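Clear the Table Before You Clean the House
5 minute read

Most advice about keeping a home in order starts with closets. Empty them, sort what comes out, put back less. I have done this several times, and I no longer think closets are where the trouble is. A closet has a door. What goes wrong in a home goes wrong on the table, and I think the table should be dealt with first, every day, before any other surface gets attention.

I live in a two-room apartment with one table. We eat on it, pay bills on it and wrap presents on it. When I come in with shopping, the bags go on it, and the contents of my coat pockets go next to the bags. By evening it holds things that have no relation to one another except that somebody set them down.

My friend Danica Lazarević disagrees with me. She says a table with things on it is a table in use, and that people who keep theirs bare are keeping it for visitors. I take the point. I don't want a bare table either. I want one that can be cleared in the time it takes to boil water, and those are different standards. Hers has had the same stack of seed catalogs on it since before she moved.

The case against leaving things out is practical. You can't wipe a surface that is covered. You can't find a receipt under four other receipts. If you need the table for dinner, you end up moving everything to a chair, and then to the bed, and by 10 p.m. you are moving it back to the table so you can lie down. I did this for years and thought of it as tidying.

The worst offenders are wrappers and packets. A book on the table is at least waiting to be read. A packet is harder to judge. It may be full, half full or finished, and from across the room all three look the same. So it stays. Small boxes have the same problem. People keep them in case something has to be returned, and then keep them after the return period has passed. 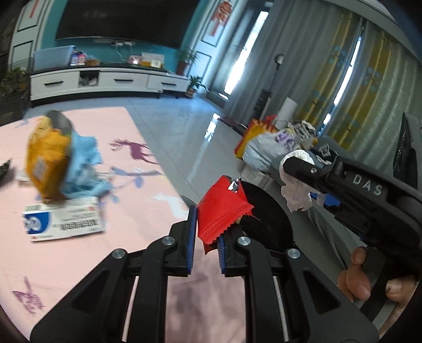

What to pick up first

I start with packaging, and I start with whatever is shiny. A red packet on a pink cloth is easy to see, and once it is gone the eye goes to the next thing. Then boxes, then packages standing upright, and cloths last. A bunched-up cloth takes up more room than anything else its size, but it is also what you will want in your hand when the rest is done.

Each thing gets one decision. If it is empty, it goes in the trash. If it is food, it goes on the shelf with the other food. If it belongs to somebody else in the house, it goes on their chair. I don't make piles to be sorted later, as a pile is only the same mess in a narrower shape.

Keep a container within reach. Mine is a small bin at the end of the table. Before I had it, every wrapper meant a walk to the kitchen, and a walk of even a few steps is enough to make me put something off until morning.

The cloth helps

I used to think tablecloths were for holidays. Corina Cârstea, who rented me my first room, kept one on at all times, and I took it for fussiness. I have since come around. If the cloth has a pattern you like, such as deer and leaves, you notice when it is covered, and you have a small reason to uncover it. Bare wood never had that effect on me.

The cloth does have to be washed, and that is the honest argument against it. I wash mine every 3 weeks, more often if there has been soup. Some people will find that too much work, and for them a wipe-clean mat is the better choice.

What I don't recommend

I don't recommend baskets for the middle of the table. I bought one, and within a month it held batteries, a comb and an instruction sheet for a lamp I had given away. I don't recommend trays for the same reason. I also don't recommend a weekly clearing. A week is long enough for things to start looking as if they belong where they are.

The closets can wait. I still have one I haven't opened since August, and it has not stopped me from eating dinner.

Last updated in August
Contact: Ecaterina Pană | Copyright Ecaterina Pană, all rights reserved | Back to top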